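Equipment Plan and Budget for a Second Bin-Picking Cell
Student project report, Takgate automation lab

1. Purpose

The lab has one picking cell. Two project groups share it, and both need it most in the last weeks of the semester. This report sets out what a second cell would need, which parts can be carried over from the present one, and the order in which the rest should be bought. Prices were requested in October and are left out of this version because two of the quotes have since lapsed. The ranking of items does not depend on them.

2. Method

We kept a log of bookings and stoppages for the existing cell over one semester. The log holds 194 booked sessions. Of these, 173 ran to the end of the slot and 21 were stopped early. Each stopped session was assigned one main cause by the group that had the booking. Where the group gave two causes, we took the one written first.

The causes fell under cable routing, gripper faults, bin movement and software. Cable routing was the largest group. Software came second, but most of those stops would also occur on a new cell and cannot be fixed by buying equipment, so they were not used in the ranking.

3. Present cell

The arm is a KUKA with a cable bundle strapped along the outside. Test objects are placed in a gray open-topped bin, and the gripper works down into it from above. The bin is held to the bench with bar clamps. Objects in current use include a tape measure and a small yellow block. The mix is changed between sessions and no fixed list is kept, which makes results from the two groups hard to compare. 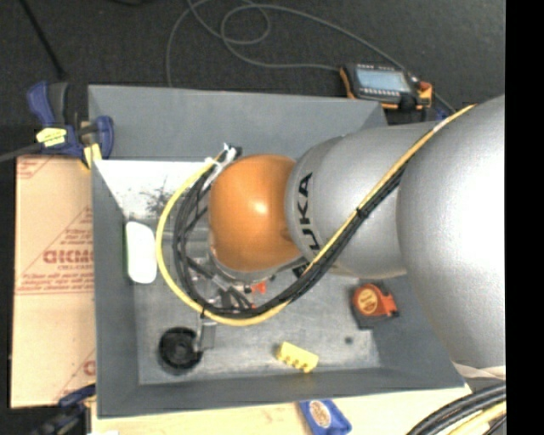 Ilex wrote in its comments on our first draft that we had budgeted for the arm and left the dress pack as a line under "sundries," and that this was the wrong way round for a shared cell. The external cabling, it said, would need attention long before the arm did, and should be quoted as a separate item with its own spares. It also asked why the plan had no second set of gripper fingers.

We accepted both points. The dress pack now has its own line, and a spare finger set has been moved from the optional list to the required list.

4. Items required

4.1 Arm and controller. A used arm of the same make is preferred. Existing programs and safety training would carry over. Payload is not a limit for our objects. Reach is, and the arm must cover the whole bin floor with the gripper pointing straight down.

4.2 Dress pack. Hoses and cables in one guided run, with brackets. Nelell offers a kit that can be fitted without removing the wrist. Delivery is up to 3 months, the longest of any item, so this order has to go in first.

4.3 Gripper. Same type as at present, with one spare set of fingers and spare air fittings.

4.4 Bin and mounting. A bolted base plate to replace the bar clamps. Clamps take up bench space at the corners and have to be checked at the start of each session. The plate can be cut in our own workshop from stock.

4.5 Object set. One fixed set for each cell, stored in a labeled box. Cost is small. Danladi, the software project that uses the cell for grasp planning, has asked for duplicates of everything in the set.

5. Order of purchase

Dress pack first, then arm and controller, then gripper. The base plate can be made while the arm is on order. The object set can be bought at any time.

6. Open points

Floor loading at the proposed location has not been confirmed. The compressed air line there serves two other benches, and the pressure with all of them in use has not been measured. If it is too low, a small compressor must be added to the budget under 4.3.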